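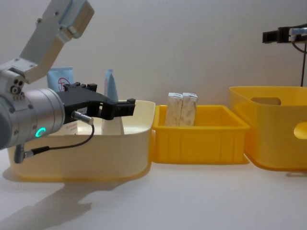
The woman who sorts bathrooms for a living does not own a bathroom cabinet. She took it off the wall two years ago and has no plans to put it back.

"A cabinet is a door you close on a problem," she says, filling the kettle. "I had eleven half-used sunscreens in mine. I'm one person. I don't even like the beach."

She runs Ostwood, a home-organizing business with a staff of 2 and a van that smells of lavender for reasons she blames on a client in Jereck. Most of the work is what she calls small stuff: toothpaste, hand cream, tweezers, the hotel shampoo people bring home as if they had won it. Kitchens pay better, she admits, and garages are more dramatic. She prefers the small stuff. Her record for a single household is 272 items, all from under one sink.

"They had asked me to come and look at the closet," she says. "I never got to the closet."

Her method, if she'd let me call it that, is to put everything into plastic bins on a table and make the owner stand there. She likes a bin with rounded corners and a bit of a rim, in cream or some other color that nobody could get excited about. Tubes go in upright, cap down.

"Cap down is the whole religion," she says. "You lay a tube flat and you'll be fighting it by Wednesday. Stand it on its cap and the stuff comes to you."

And tall packages?

"Tall packages stand next to the tube and behave themselves. If they won't, they get their own bin. I'm not running a daycare."

I ask whether people get upset. They do, she says, though rarely over what you would expect. Expired medicine goes without a murmur. Wedding favors, fine. Then a grown man will defend a dried-up tube of hair gel as if it had served with him overseas.

"I let him keep it. I gave it a bin. Six months later he called me up and said, you can have the gel."

She has opinions about labels (too many), drawer dividers (always the wrong size by the width of a finger) and the shop in Humphreys that sells matching glass jars for cotton balls. The jars come in a set of 6. She would like to know what the other five are for.

Her own supplies now live in a single bin on a shelf by the bathroom door, and she brings it out to show me with some ceremony. There is a toothbrush in it, a comb, a jar of face cream and, lying on its side, a tube of toothpaste.

We both look at it for a while.

"My sister's been staying," she says, and stands it up.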